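Expositor de metacrilato Joletus: mi opinión después de dos meses de meriendas

Vale, confieso que esto empezó por pura envidia. Wanting Guo, que lleva la cafetería de abajo de mi oficina, puso en la barra uno de esos expositores transparentes con escalones y de repente todos comprábamos chocolatinas a las once de la mañana. Yo incluida. Y como en octubre me tocó montar el rincón de picoteo de la academia (damos clases de tarde, la gente llega muerta de hambre), pensé: pues quiero uno igual. Igual no lo encontré, pero di con el Joletus de tres alturas en la tienda online de Trunodico y aquí vengo a contarlo todo, que cuando lo busqué no había ni una reseña decente en español.

Lo primero, el paquete. Llega desmontado, muy plano, con cada pieza forrada por las dos caras con ese papel protector que hay que despegar con la uña. Paciencia. Me puse a las cinco de la tarde pensando que sería un momentito y acabé con media alfombra llena de tiras de papel. Truco que me pasó Qianru Hou, mi compañera: un poquito de aire tibio del secador en la esquina y sale entero de un tirón. ¡Ojalá me lo hubiera dicho antes de la última pieza!

El montaje

No lleva tornillos, va todo a base de ranuras. Las instrucciones son un dibujo minúsculo y bastante confuso, porque los dos laterales parecen idénticos y resulta que tienen lado bueno y lado malo. Si al meter el primer estante notas que baila, dale la vuelta al lateral y ya está. Yo lo forcé un poco y me quedó una marquita blanca en la ranura de atrás, que solo veo yo pero la veo siempre, claro.

Una vez montado se queda firme. Lo muevo de un lado a otro cogiéndolo por abajo y no se ha desencajado nunca. Por arriba no lo levantéis, que el estante superior se sale (lo sé por experiencia, sí, con todo puesto).

Qué cabe y qué no

Para chocolatinas y barritas es una maravilla. Se ven todas, se cogen fácil y no hay que rebuscar en una caja como hacíamos antes. Las bolsas de patatas, en cambio, regular: las pequeñas se sujetan si las recuestas contra el escalón de detrás, las grandes se van de morros en cuanto alguien roza la mesa.
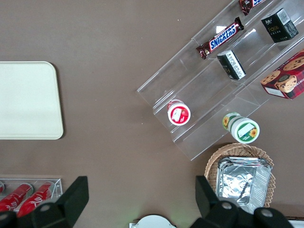 Con los botes y las latas tuve mis dudas por el peso. En la ficha pone que cada estante aguanta dos kilos y yo no he querido apurar tanto, pero con los zumos de tamaño pequeño en el escalón de abajo no se ha combado nada. Los yogures los probé una tarde y los quité, no por el expositor sino porque fuera de la nevera no pintan nada, qué os voy a contar.

Lo que más me ha gustado es que la gente ahora mira. Antes teníamos una cesta de mimbre muy mona y al fondo se quedaba siempre lo mismo, caducándose. Con los escalones lo de atrás queda más alto y se lo llevan también. Eso sí, cuando falta algo se nota muchísimo, así que me toca reponer más a menudo.

La limpieza, mi gran queja

Huellas. Huellas por todas partes. Es transparente y brillante, y cualquier dedo con un poco de grasa se queda ahí marcado hasta que pasas el paño. Al principio lo limpiaba con el limpiacristales de toda la vida hasta que leí que los que llevan amoniaco acaban dejando el metacrilato mate. Ahora uso agua templada con una gota de jabón y una bayeta de microfibra, y lo seco enseguida para que no queden cercos. El papel de cocina ni acercarlo, que raya.

Y hablando de rayas: coge arañazos finitos con bastante facilidad. De lejos no se aprecian, con la luz de la ventana de lado sí. Si sois de los que sufren con estas cosas, igual os compensa el de Miston, que lo venden en cristal templado, aunque pesa un quintal y cuesta más del doble.

Y para lo que no va en escalones, bandeja

Los bocadillos y los sándwiches no los pongo en el expositor, se quedan raros y encima manchan. Para eso tengo una bandeja lisa de Kang, de las de borde bajito, que se friega en un segundo y deja sitio para coger las cosas sin tirar las de al lado. Los triángulos de sándwich me gustan de pie, con el relleno a la vista, que entran mucho más por los ojos que tumbados.
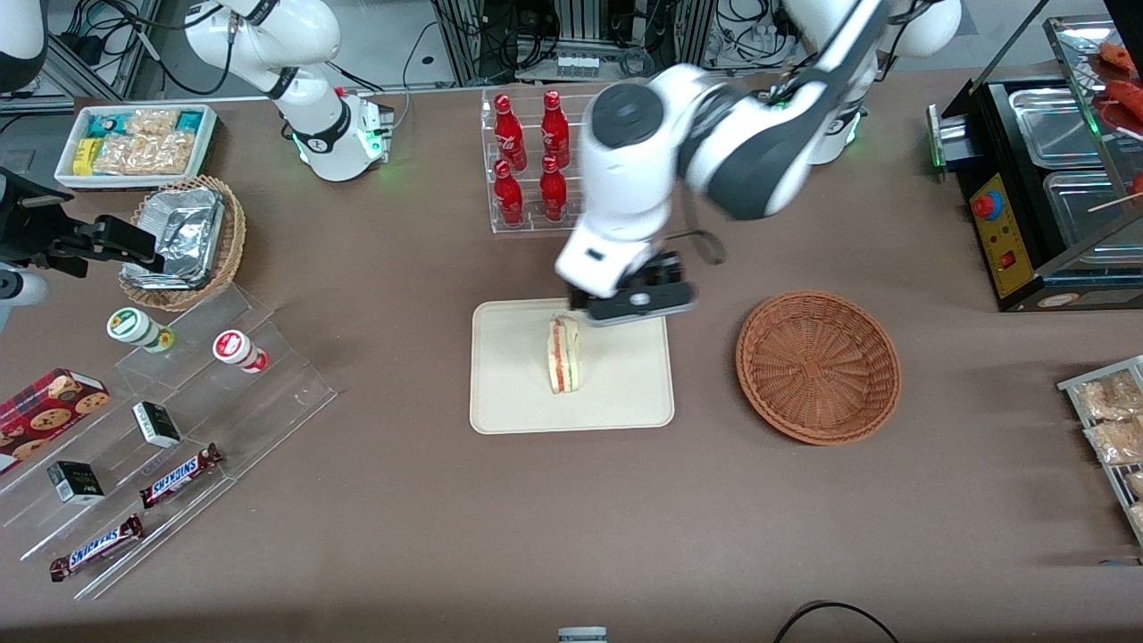 ¿Lo volvería a comprar?

Sí, con sus peros. Para casa me parece un capricho, salvo que tengáis muchas especias o esmaltes de uñas que ordenar (Qianru se lo quiere llevar para eso, ya le he dicho que se compre el suyo). Para una barra, una recepción o una sala de descanso lo veo muy apañado, ocupa poco fondo y luce un montón. Le pondría un punto menos por las huellas y otro medio por el dibujito de las instrucciones.

Si alguien tiene el modelo de cinco alturas, que me cuente si se tambalea, ¡que le tengo echado el ojo para Navidad!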